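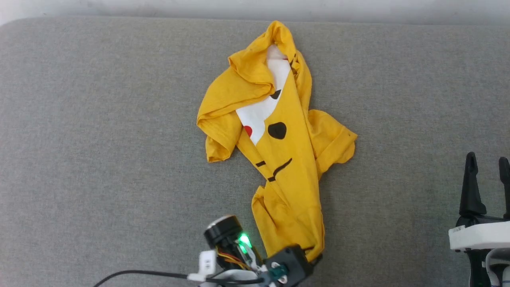
Talk notes: your first season crewing on other people's boats

Slide 1. Hello

Say hi, check they can hear me at the back. If the bar's still open, wait for the bar.

I'm Seraina Mösli and I sail out of Eltholm, mostly on boats I don't own. I've done one full season as proper crew, plus a lot of evenings before that being told to sit on the rail and keep my head down. Kári Skov has asked me to talk to the new lot before the Monday series gets going, so if this is rubbish, see Kári.

Slide 2. How I got a ride

I put my name on the crew list in February and heard nothing. Then I walked down the pontoon with a bag of bacon rolls and had a place by lunchtime. Do that! Skippers are always one short, and they'd much rather ask a face they know than ring a number off a list.

The boat was Gautier. She's old, she's heavy, and she loves a breeze and sulks in anything less. (Pause here, half the room has sailed on her.)

Slide 3. What you'll be doing

Probably jib trimming or the mast. I started at the mast, and for the first 2 races all I did was pull the halyard I was pointed at. Tell them about the kite going up sideways at the windward mark. Don't rush this one, it gets a laugh, and it leads into asking questions BEFORE the start, when people are still in a good mood.

Learn the names of the ropes on your boat. They're labelled on Gautier but two of the labels are wrong, and everyone's got used to it.

Slide 4. The Rurkley race

Put the chart up. Six boats on the line, tide running hard across it, and we were over early. Went back, restarted dead last, and I was all for giving up and having a sandwich.

Our skipper took us right inshore out of the tide while the rest stayed out in the deep water. By the second mark we'd got past Cellinent, and we ended up second. I still go on about it. Point at the bay with the pen thing, and explain the tide turns there first. Someone will say it was luck. Let them, move on.

Slide 5. Kit and money

My boots were £199 and I wish I'd waited. Borrow for a month, then buy the things you've missed. Gloves first, I'd say, and a decent hat. Lifejacket: ask the skipper what's on board, and try it on ashore so you know how the straps go.

Slide 6. Questions

Usual ones are seasickness (yes, twice, ginger biscuits) and whether you need to be strong (timing helps more, and there's a winch).

Crew list is on the table by the door. Remind them to write a phone number I can read.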